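Table with Three Panels
Breltix, Bredville — Gallery
Last changed 21 Jul 2020

We have kept this gallery short. It covers the white table with panels on three sides, job 653 in our books, and a few notes on how the colors were chosen and how the thing is looked after. People who come by the shop tend to ask about the chairs first, and those have their own page.

The request came in March. Shaimaa Badawi wanted a plain rectangular top in white with something standing around it, so that whatever was on the table could be seen without the rest of the room behind it. She had been using a bedsheet over a clothes rack. It wrinkled, it moved every time the door opened, and it only covered one side. She also wanted the front left open so a person could get at the work from there.

We went through 16 color chips before settling on the panels. White was the first idea and was dropped early, as a white top against white sides is hard on the eyes after an hour and you lose track of where the table stops. Green was tried. Wael Filali held out for a warm tan, and it looked fine in the shop and muddy in the room where it was going. Gray-lavender came out of the bottom of the box. It reads as gray on a dull morning and a little purple under a lamp.

White top, gray-lavender panels left, right and rear, with something blue on the table.
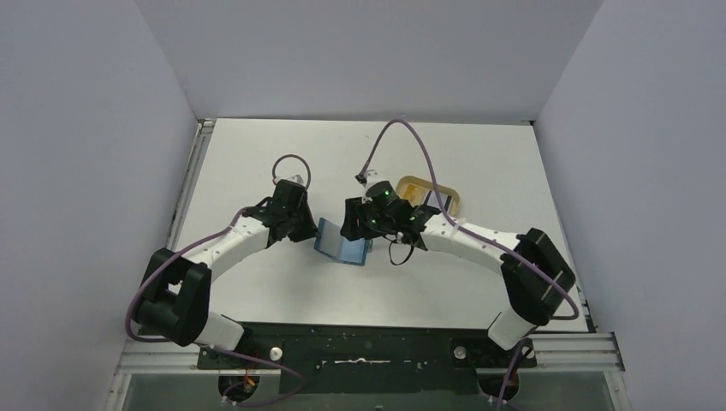
Melina Bakalis wanted to know if two side panels and no back would do the job, as she has a window behind her sewing table and doesn't want to give it up. They will, but expect things to look darker than they are on a sunny afternoon. We would try a low back first, just high enough to cover what you are working on, and leave the upper half of the window clear.

On the corners. We spent more time on those than on the rest put together. Sides that meet at the rear need to come together right at the far corners of the top, or small things roll into the gap and you spend your day fishing them out. If you are doing this at home, set the rear panel first and bring the sides up to it. Doing it the other way around means shifting all three.

On plain panels. Customers ask for hooks, a shelf, a pocket for pencils. We talk most of them out of it. Once there is a hook there is a pair of scissors on it, then a calendar, and the quiet background is gone. Keep the hooks on the wall where you can reach them.

On the white top. It shows everything — crumbs, pencil lines, the ring from a cup. Some people can't live with that. Others like it, and Hicham Gaber is one of them, as he finds a dropped screw on white quicker than on any wood table he has owned. Wipe it with a damp cloth and a drop of dish soap, then again with a dry one. Leave scouring powder in the cupboard. Pencil comes off with an ordinary eraser.

On what to put on it. Strong, flat colors are the easiest to see against this setup. Blue is very good, red and yellow too. Pale gray things sink into the panels, and white things need a mat under them. We keep a dark place mat around for that.

On light. One lamp overhead and a little behind your shoulder is enough for most tables. With panels on both sides, a lamp standing off to the left or right will throw the shadow of the panel across the top. Move the lamp up before you buy a second one.

On space. Measure the room with the chair pulled out, and leave a hand's width between the rear panel and the wall for dusting. Dust collects back there faster than you would think. A long-handled brush gets it out without moving anything.

Orders and questions

We take eight tables a season with panels and the list for this one is nearly full. Panel colors can be changed up to the day we start on them. The gray-lavender chip can be mailed to you if you send a stamped envelope, and please look at it in the room, in the evening as well as in daylight. Fadwa Lahlou handles the chips and the list.

Next page: Benches and stools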